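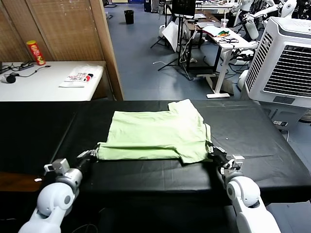
The owner of the Danthorpe dye studio learned to color cloth in a rented kitchen with one dented pot and a bag of onion skins. She now works out of the old Kernen bakery building, and when I visited in January she was talking before I had my coat off. Green was the topic, and it stayed the topic for most of the morning. "Everybody thinks green must be easy, with all those leaves out there," she said. "You boil leaves and you get beige!" A light green like the one on the T-shirt lying across the black cloth is the shade her students ask for more than any other, and she teaches it as two baths, yellow first and then a quick dip in blue.

The yellow comes from weld, which she grows behind the building in 40 tubs. The blue is indigo, and she is very fond of her indigo vat. It has a name, Zaline, and it gets fed and stirred before anyone has breakfast. "She sulks if it's cold," she told me. "You lift the lid and you can smell what kind of day you're going to have."

I asked how long the second dip takes. She laughed and said she counts under her breath and stops when it feels right, and then she admitted she writes everything down afterward. Her notebook is up to recipe 102, which is a gray-green from weld and a little iron that she got by mistake and loves.

Cotton is harder than wool, she says, and old T-shirts are harder than new ones if they've been washed with softener for years. She scours them in a long hot bath before they go anywhere near the dye. "People skip the scouring and then they write me sad emails about blotches."

Her next class is on prints with walnut ink, made with nuts from the Chiriac orchard up the road. I came home with purple fingertips — logwood, my own fault for turning down the gloves — and a packet of weld seed that I'm sowing as soon as the ground softens.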